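¿Alguien sabe si Haiyan Lü y Weidong Yin han vuelto? Vi las fotos del Gresara

Preguntado en: Famosos y tele > Parejas

Hola a todos, a ver si me ayudáis porque llevo desde el martes dándole vueltas. Sigo a Haiyan Lü desde la primera temporada de Bredska y me quedé hecha polvo cuando lo dejó con Weidong Yin. Pues bien, el otro día salieron unas fotos de los dos a la puerta del Gresara, de madrugada, ella con la chaqueta de él puesta (¡es la misma que llevaba en la gala de Petchrat, me juego lo que sea!). ¿Están juntos otra vez o es promoción de la película? Mi hermana dice que es todo montaje y que soy una ingenua. Gracias de antemano y perdón si ya se ha preguntado, he usado el buscador pero me salían hilos viejísimos.

1621 visitas, 3 respuestas

Respuesta de marujeo_fino (30 votos, marcada como útil)

A ver, te cuento lo que sé, que tampoco es la Biblia. Las fotos son buenas, eso no lo discute casi nadie, y las sacó el mismo fotógrafo que pilló a Shengli Dong saliendo de la clínica. Ahora, que sean de este mes ya es otra cosa. Fíjate en el pelo de Haiyan: en las fotos lo lleva por los hombros y en la entrevista de septiembre ya se lo había cortado. O lleva extensiones o las fotos tienen un tiempo y alguien las ha guardado hasta que convenía soltarlas.

Lo de la chaqueta yo también lo pensé, pero esa marca las regala a medio reparto. Suqin Qin tiene una igualita y no por eso sale con Weidong, jajaja.

Respuesta de Tere_51 (6 votos)

Yo creo que sí han vuelto, se les nota en la cara. Además él le puso un corazón en la última publicación y luego lo quitó, que eso lo vimos muchas. Mi prima trabaja cerca del Gresara y dice que van bastante.

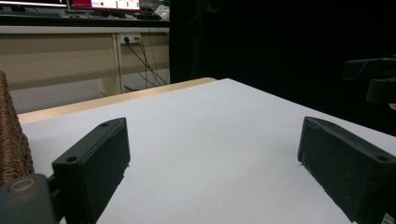 Y otra cosa, que se me olvidaba: en la fiesta de Prosturlow llegaron por separado pero se fueron con diez minutos de diferencia. Para mí está clarísimo. Ojalá sea verdad, porque hacían una pareja preciosa y la otra chica nunca me gustó.

Respuesta de zeta_k (0 votos)

Eso ya lo desmintió Zhenhua Yao, el representante de ella, dijo que son amigos y punto. Aunque también dijo que no iba a dejar Bredska y mira. Buscad el hilo de la boda, que ahí está más explicado.

Comentario de quien pregunta: ¡gracias, marujeo_fino! Lo del pelo no lo había visto, voy a repasar la entrevista otra vez esta noche.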